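Skemora Community Kitchen, Nasville
Progress report to the Dravano Fund, second period

Hello again! You asked for something a bit less stiff than last time, so I've left the form for the numbers and put the rest down as I'd tell it to you over a cup of tea.

The Wednesday lunches are going well. We had 13 regulars when I last wrote and I was fretting about the hall feeling empty, but over the whole period we've served 139 lunches, and the last few weeks in November were properly noisy. The leek and potato soup is still what people ask for (I'm sick of peeling, but there we are). We tried a lentil one with too much cumin in it and won't be doing that again.

The cooker. I know you were worried, and so was I. The gas fitter came out twice, the second time with the right part, and we've had all five burners going ever since. That came to more than we'd set aside under repairs, so I've moved the difference across from printing. Clodagh has the invoices and they're in the envelope with the form. If moving money between headings needs a letter from you first, please tell me and I'll write a grovelling one.

Cooking classes were slower to get going. We'd planned to start straight after the summer, but the hall was double-booked with the dance people until half term, so we lost the first two sessions. Tzu-hsuan Lam took over the teaching and has been brilliant with the teenagers, who now make a decent dumpling and leave flour on every surface in the building. I'd like to carry the lost sessions into spring if you're happy with that. It wouldn't cost you anything extra.

Crockery next! We've been eating off odds and ends since we opened, and I've gone for bright colours over white. The new plates are on order from Fu, and I'll send the receipt on when they turn up. I still need to sort out somewhere to store them, as the cupboard by the back door is full of folding chairs.

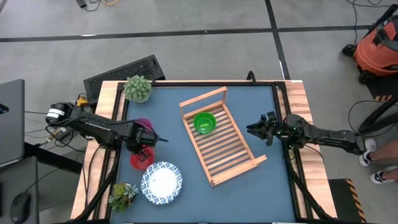

Brightly coloured tableware in both of these.
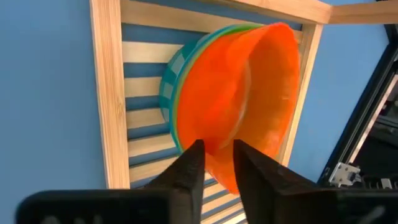 Clodagh Gallagher

Still to do before the next report: a second fridge (we've been offered one, but it needs collecting and I haven't got a van), food hygiene certificates for the newer helpers, and a proper rota in place of the bit of paper by the kettle. I'd also like to talk to you about opening on a second day. I haven't costed it yet, so don't panic.

Come for lunch if you're over this way. We start dishing up at half past twelve and the crumble goes early.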